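Speaker notes — retiring old laptops and phones: the Magbanua programme
Session length: 19 minutes, questions afterwards
Speaker: Rowena Malabanan, standing in for Njoroge Mwakyusa

## Opening

Good afternoon, and thank you to Yuk-lan Tseng for the introduction. Most talks on managed devices deal with the first day of a machine's life. I have been asked to speak on the last one.

(Pause. Next slide.)

Magbanua has 2056 devices on its register. When the review began in July, 677 of them had not checked in with the management server for a full quarter. Some were in drawers. Some had been handed on within a department without a record. A smaller number could not be found, and those were reported as lost.

## What the policy now requires

- Every device has a named holder and a return month from the day it is issued.
- The holder receives a notice through Mero, our service desk, at the start of that month.
- Personal accounts must be signed out before the device is returned. A device still tied to a personal account is not accepted.
- The remote wipe is sent by the device team only. Local managers no longer hold that right.

Stress the third point. It caused the greatest delay in the first round, and Shiela Buenaventura's team spent many hours tracing former staff to ask for a sign-out.

## Wiping and proof

Encryption is switched on at enrolment, so a wipe destroys the key and the data cannot be read. Our auditors asked for proof of each wipe, and a tick in a spreadsheet did not satisfy them. Irno, the register, now stores the wipe response against the serial number, with the time and the name of the person who sent the command.

If a device does not respond, it is set aside and wiped by hand. If it will not start at all, the storage is destroyed and a certificate is filed.

(If time is short, go straight to the next section.)

## Release from management

A wiped device that remains on our enrolment list will ask its next owner for our sign-in page. We learned this from a school that had received machines from us in good faith. Release now comes before collection, and Rhea Tagle signs the list.

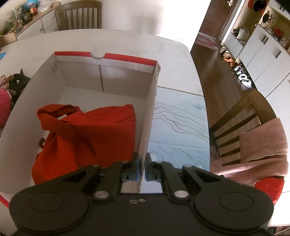 Collection is handled by Wema under a two-year contract. The collector signs for serial numbers — never for a total — and any mismatch stops the handover until it is settled.

## Where matters stand

The register is down to almost 2000 devices, and each has a holder. Two questions remain open: whether phones should follow the same return cycle as laptops, and who pays when a department keeps a machine past its month. A paper on both goes to the directors before the next budget round.

Invite questions. Refer contract matters to Yuk-lan Tseng.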